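Robotics & Automation | Features

The fault at Nostlow took 4 milliseconds to happen and most of March to find.

Nostlow runs a small test shop where two-armed robots are taught to handle tableware. The job that caused the trouble is a dull one. One arm takes a bowl, the other steadies the basket or waits, and the cycle repeats. Asanka Sheikh, who runs the cell, had logged 182 clean cycles when the left arm dropped 35 millimeters with its gripper over a bowl. The bowl cracked. The arm then held its new position as if nothing had happened.

There was no alarm. The controller, a Molteck unit, believed the arm was where it had been told to be.

"I hit the stop anyway," Sheikh says. "Then I read the log and it said everything was fine. That bothered me more than the bowl did."

The first suspect was the gripper. Sheikh's team swapped it and ran 200 more cycles at reduced speed. The drop came back twice. They changed the motion software, an in-house package called Flumero, back to the previous release. It came back again.
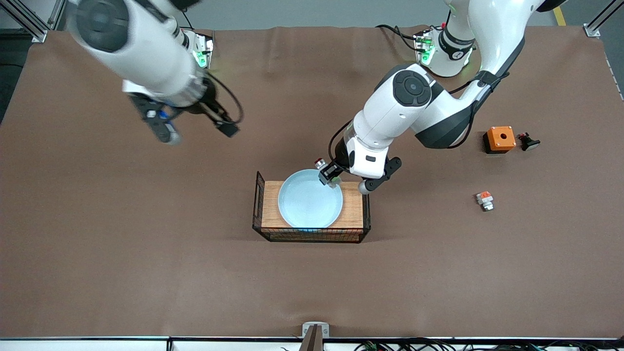 Rezaul Navaratnam was brought in from Yupanqui, the firm that does the shop's safety reviews. He ignored the software and spent his first morning moving cables by hand with the arm powered but still. On the elbow of the left arm he got a reading that jumped when he bent the encoder cable past a certain point. A conductor inside had broken, and the two ends touched again as soon as the cable straightened.

The controller should have caught it. It did see a gap in the signal, but a filter setting smoothed over any gap shorter than 5 milliseconds. The setting had been changed during commissioning to get rid of nuisance stops, and the change was never written down.

Navaratnam's report, dated April 2, 2019, asks for the filter to go back to its factory value and for encoder cables to be replaced on a schedule. It also says people should stay out of reach whenever the arms have power - Sheikh's staff used to lean in to straighten the bowl.

The nuisance stops have returned. Sheikh gets a few in a shift and walks over to reset each one.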